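About Us - Prata Robotics Club

Home
About
Join
Meeting notes
Contact

Who we are

Prata is the after-school robotics club. Room 201, straight up the stairs and past the art sinks. We build things, program things, break things, fix most of them. Students run nearly all of it. Two staff advisors, Teresa Moreira (physics) and Graça Brandão (shop and design), keep us fed, insured and more or less on schedule.

No tryouts. No experience needed. If you can get to the room by 3:30 you are in the club.

We updated this page in March, in a rush, between build sessions. Apologies if parts of it are already out of date.

How it started

Seven students and a lunch table. Ms. Moreira had a box of old motors and said we could have them if we stopped asking. First year was line followers, mostly following nothing. Second year we got a real room and a real cabinet with a lock. Ms. Brandão came on board when we needed someone who could tell us why our brackets kept snapping (wrong screws, wrong holes, wrong everything).

The name comes from the street the old building was on. People assume it stands for something. It doesnt.

What we do

Three teams right now. You can switch, people do all the time.

Lurix. The mobile robot team. Small wheeled robots, sensors, mazes, a lot of crawling around on the floor. Good place to start if you are new to code.

Oline. The arm team. Picking and sorting with a full size robot arm. Slower work, more planning, more sitting and staring at numbers. Details further down because everybody asks.

Prusent. Not a robot, the outreach team. They run demos for the middle school, write this website when they have time, design the shirts. Also in charge of the poster for the spring showcase.

The arm project

Oline's job this year is pick and sort. Red bars and green bars in a gray box, and the program has to get the gripper down between them, close on one bar, lift it, put it where it belongs. Sounds easy. The bars end up leaning every which way and the fingers need room on both sides, so the order you pick them in matters a lot. Take the wrong one first and you shove its neighbor under the finger.
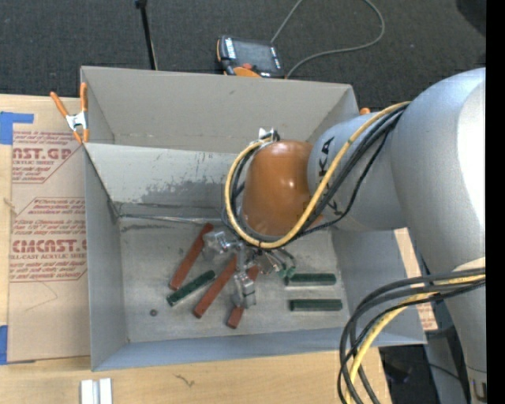
The other half of the problem is the walls. A bar lying flat against the side leaves nowhere for a finger to go, and the arm is much stronger than the box is. So the team writes its approach angles on the whiteboard first, argues about them, then tries them at slow speed with someone on the stop button. Every time. Even the tenth try of the afternoon. Even if you are sure.

Colors are handled by a separate piece of code that two of our juniors wrote over winter break. It decides red or green and hands a position to the arm code. Getting the two halves to agree on which corner is zero took most of January. We now have a drawing of the box taped inside the cabinet door with the zero corner marked. Please do not redraw it.

Goal for the showcase is 95 percent clean picks over a full set of runs. A clean pick means one bar, right color, no touching the walls, no drop on the way. We keep a log of every run, good and bad, and new members usually start by keeping the log. It's a better job than it sounds. You learn what goes wrong before you have to write anything yourself.

A normal afternoon

3:30 doors open, snacks
3:45 quick standup, each team says what they are doing today
4:00 build and code
5:15 stop, save your work, log your runs
5:30 clean up and out

Late bus leaves from the front loop. If you need it tell an advisor at the start, not at 5:29.

Rules, short version

Safety glasses on for cutting and drilling. Closed shoes always. Hair tied back, no dangling sleeves or lanyards near anything that moves. Only trained members run the arm and never alone. Training is 2 sessions plus a short checklist with Ms. Brandão, and yes she will make you do it again if you skip a line.

Food stays on the table by the door.

Label your stuff. Unlabeled parts go in the shared bin and then they belong to everyone.

Our advisors

Teresa Moreira teaches physics and handles the code side. Ask her about coordinate frames only if you have twenty minutes. She likes a problem written down before she looks at it, so bring the log.

Graça Brandão teaches shop and design. Runs tool training, checks our fixtures, knows where every clamp in the building is. If you want to make something for the club, a stand or a mount or a new box, bring her a sketch with measurements on it. She sends back sketches without measurements.

Where students end up

All over. Some of our graduates are studying engineering, one is in a welding program, one is doing theater lighting and says the cable management carried over. A few come back in the summer to help teh new team leads get going, which we really appreciate.

What it costs

Nothing to join. Shirts are optional. Parts come out of the club budget and the fall bake sale. If your team needs something, put it on the order sheet with a link and a reason and Ms. Moreira goes through them at the end of the month.

Donations of working tools, fasteners, bins and wire always welcome. Please ask before you drop off old printers. We have enough old printers.

Joining

Come to any meeting. Bring a laptop if you have one, we have loaners if not. You'll need the permission form signed before you can use tools, but you can sit in and look around without it. First couple weeks you float between teams, then pick one.

Parents and guardians can visit any session, just sign in at the front office first.

Contact

Stop by Room 201 after last bell or leave a note in either advisor's mailbox. The club inbox is checked by students so give it a few days.

Back to top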